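Small Things on a Dark Table: Does the Colour of a Surface Help You Find What You Put Down?

Final project report, Household Objects unit
Submitted 3/19/22
Supervisor: Clive Inskip

1. What this project was supposed to show

The claim we set out to test comes up all over the place in home organizing advice. It says that a dark, plain tabletop makes small things easier to find, and that trays and cups on that tabletop will stop them from wandering. I had my doubts at the start and I have most of them still.
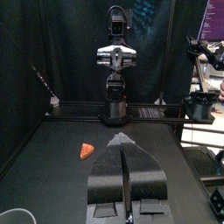
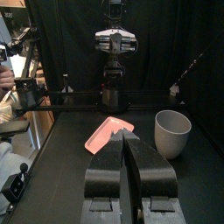
Figure 1. Objects on the black tabletop: the orange pizza-slice piece (first picture), and the pink tray with the light grey cup beside it (second picture).

2. Background

The idea reached our group through a decluttering handout from Janby, a housewares shop in Gumville. The handout says a dark surface "does half the tidying for you." It doesn't say how anybody found that out. Two other sources we looked at, a storage guide called Nistor and a newsletter called Plelleritz, say much the same thing in nearly the same words, and I suspect one of them copied the other. Neither gives a test or a number that can be traced to anything.

There is a reasonable idea buried in it. An orange piece on a black surface has strong contrast, and contrast helps people spot things. I don't dispute that part. What I dispute is the jump from "easy to spot" to "tidy," and the second jump from "tidy" to "stays tidy," which all three sources make without stopping for breath.

3. Method

Our budget was $100 and we spent most of it on paint and cups. We used two surfaces of the same size, one black and matte, the other a pale wood-look board. Participants were shown a surface, told what to look for, and timed until they touched it. We had 13 participants, all of them students in our building, and all of them people who already knew what the project was about. That is a serious weakness and I asked for it to be mentioned in the abstract. The group voted to leave the abstract out altogether.

The objects were chosen for colour and size. We wanted:

a small bright item (the pizza slice)
a low, wide container (the tray)
an upright container (the cup)
a small dark item (a black button)
a small pale item (a white eraser)

The button was added at my request in November, after the first trials had all been run with bright or pale things. Testing a black table with nothing but bright objects struck me as a way of getting the answer you came for.

In total we recorded 1074 timed searches. The original plan called for 3000. We ran out of both patience and participants, and the final sessions were rushed enough that I would put less weight on them.

4. Results

Bright and pale items were found faster on the black surface. The gap was small, though, and for the tray it vanished. A tray is large compared with a pizza slice you could close your hand over, and people find it on anything.

The button went the other way, and by a wide margin. On the black surface some participants passed their hand over it and kept going. On the pale board it was found almost at once. If you average everything together, as an early draft of this report did, the black surface comes out slightly ahead, but that is only because most of our objects happened to be light or brightly coloured. Change the mix and you change the winner.

We also looked at whether the tray and cup kept things in place. Participants were asked to put the small items away wherever they thought made sense, and later to find them again. The cup was popular. It was also the slowest place to find anything, dark surface or light, as you have to tip it out or look straight down into it. The tray did better because its rim is low and the inside is flat and pale. I think this is the most useful thing we found and it has very little to do with the colour of the table.

5. What went wrong

Lighting was never controlled properly. A matte black top soaks up light, and small shadows next to an object are hard to see on it, while on the pale board they are obvious. Some participants may have been finding the shadow before they found the thing. We have no way to separate those two effects in our data.

The angle mattered too. From a low viewpoint, a tray's rim can hide what is lying just inside it, and anything standing in front of the tray hides more again. We let people sit or stand as they liked and didn't write down which they chose – a mistake, and an easy one to have avoided.

Finally, dust. The handout is silent on dust. Our black surface needed wiping before each session and the pale board did not, or at least did not look as though it did. Anyone who paints a tabletop black to save on tidying should try it for a week first.

6. Discussion

Our supervisor suggested that the results "partly support" the claim. I signed off on that wording but I think it is generous. They support a much smaller claim, that light and bright objects show up well on a dark background. A person who keeps orange and pink things on their table will be happy. A person who loses black pens, dark keys or charging cables will be worse off than before.

The advice about containers is on firmer ground, provided the container is shallow. A flat pale tray gives you the light background you need for dark items while the black table takes care of the bright ones. Two of my group members see this as proof that the whole system works. To my mind it shows that the tray works, and that you could set it on any table you already own.

7. Suggestions for the next group

Use equal numbers of dark, pale and bright objects from the first session. Fix the lamp in one place and the chair as well. Recruit people from outside the building. Try a pale tray against a dark tray on the same table, which we ran out of time to do. And keep the search times for each object on separate sheets, so that the overall average is never the first thing anyone sees.

The leftover cups and the pale board are in the storage cupboard beside the supply room. The paint has been used up.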